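A day out at Wovau, and a good long look at who teaches the machines

I had been meaning to get out to Wovau ever since Liliana Benedetti mentioned over lunch that they were having an open day, and then of course I nearly missed it by getting off one stop early and walking the rest of the way up through Flullgate in the wrong shoes. It was November 1, 2022, a grey sort of morning, and there was a tray of lamingtons on the front counter when I came in, so all was forgiven fairly quickly.

For those who don't know the place, Wovau looks after the kitchens and tea rooms in a string of office buildings. It's humble work, stacking and wiping and putting away, and most of their people have been at it for years. Last February they took on a second line of business, which is showing robots how to do the same jobs. I'd read a paragraph on it in our local newsletter and imagined rows of shiny arms whirring away by themselves. What they have is a lot of people in comfortable shoes using their hands, and I must say I found that far more interesting.

Our group was 17, a nice size for a tour, with a couple of retired teachers, a young man who wanted to know the wattage of everything, and me. Letay Tefera took us round. She started on the tea rounds herself and now runs the mornings on the training side, and she has that lovely way of talking to you while keeping an eye on four other things. She explained that each of the staff works through a task with a pair of hand-held grippers, one in each hand, and the movements are recorded and used later to teach a machine. You pick up the mug the way you would pick up any mug, only with jaws where your fingers should be. Then you do it again, a little differently. Then again! 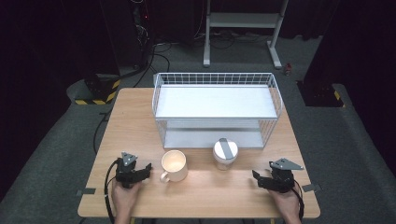 I asked Letay what her people had made of the change when it was first announced, because I remember very well when the sorting machines came into the mail centre where I used to work, and the mood in our lunch room that week was not cheerful. She said it hadn't been cheerful here either. There was a meeting that went on well past home time. What settled things a bit was that the company wrote the hours down: anyone who moved across to the training tables kept their old rate and their old roster, and could ask to go back to the buildings if they didn't care for it. 9 of them moved across in the first lot. Two have since gone back because they missed the chat on the rounds, and I can quite understand that.

The work itself is easier on the knees, they all agreed, but it gives you a different kind of tired. You're standing in one spot for a good part of the day. Your wrists notice it. They now swap over every half hour, and the tables were raised after one of the taller fellows complained (rightly, I thought). There is also the matter of quiet. In a tea room you can hum or have the radio on, and here people seem to drop their voices without being asked. I found myself whispering about the lamingtons.

One thing I hadn't expected was how much the staff get to say about the jobs. The list of tasks used to come down from upstairs, and it was full of things no tea lady would do in that order, such as clearing a shelf before checking whether there was room to put anything. Now the people who did the rounds write the list. A target of 400 goes was set for one of the early tasks, Letay told us, and it was the staff who pointed out that everyone gets sloppy late in the afternoon, so the longer jobs were moved to the mornings.

We were let into the training room a few at a time so as not to be underfoot. I stood well back with my handbag held against me, terrified of knocking something, and watched for a good while. It's slower than you'd think, and oddly soothing, like watching somebody ice a cake.

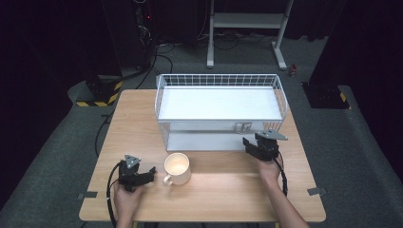

Selorm Alhassan told me afterwards that he still wasn't sure how he felt about it. He had been proud of being quick on the rounds, he said, and it was strange to be asked to be careful and steady instead, and stranger to think of a machine somewhere picking up his habits. He did like going home without a sore back. But he wanted to know what would happen once the machines had learned enough, and he thought it was fair to keep asking that, even on days when there was cake.

I thought it was fair too, and I was glad he said it within earshot of the people in lanyards. None of them seemed put out. Gunvor Skjelbred, who does the rosters, came and stood with us and admitted that she gets the same thing from her own mother every Sunday.

After that there was a sit-down in the canteen, with proper tea, and anyone could try the spare pair of grippers at a side bench. Well, I had a turn, naturally. They're heavier than they look after a minute or so, and I closed them far too hard on a paper cup and rather ruined it. The retired teachers were much better than I was. Razia Kakakhel, who was supervising, said that new starters nearly always squeeze too hard for the first few days, and that the cure is to stop looking at your hands and look at where the thing is going. I tried that and managed a teaspoon – a small triumph, but I'm claiming it.

Then we pulled our chairs round for questions, and the young man who liked wattages turned out to have a very good one up his sleeve. 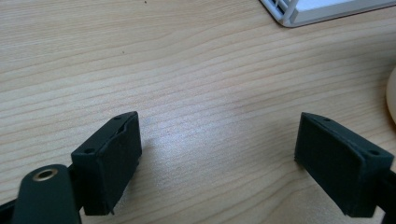

Will there still be people on the tea rounds once a robot can put the cups away?

Letay said there would be fewer people doing only the putting away, and that she wasn't going to dress it up for us. What she expects is that somebody will still be in each building, looking after the rooms and sorting out whatever the machine gets wrong, and that the training tables will need hands for as long as customers keep changing their shelves. Past the next couple of years she couldn't promise, and she has told her team the same.

There was a bit of a silence after that, and then one of the teachers asked about apprenticeships and things got going again. They have started a short course with Ladeck, the training college on the Longo road, so that staff can learn to check the recordings as well as make them. It's paid time, one afternoon a week, and Liliana's niece is thinking of putting her name down.

I stayed longer than I meant to and missed the early bus, so I had another cup of tea and a chat with Gunvor about tomatoes. If you're thinking of going, the next open day is in February, and you need to ring ahead as the numbers are kept small. Wear flat shoes, stay on until the proper stop, and don't fill up on the lamingtons before the sit-down, because there are sandwiches as well.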